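Kitelbridge Guest House – Questions We Keep Being Asked

Can I put things on the marble table?
Yes. It is a table.

Does it stain?
Lemon juice, red wine and beetroot will all have a go. Use a mat, and tell Alby Quinlan before Tuesday, when he does the polishing and the sighing.
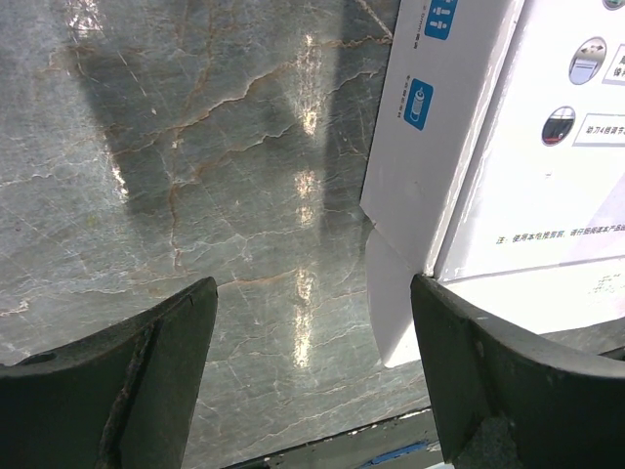 Is it cracked?
Guests report cracks with great concern, usually at breakfast. They are veins, and the stone came with them – thin white ones going every which way, and rust-brown ones that wander about like lightning. A white cardboard box can sit on it quite safely. A hot pan can't.

What do I clean it with?
Warm water and a soft cloth. The spray under the sink is for the bath.

Can I move it?
It weighs 151 kilos. Do let us know how you get on.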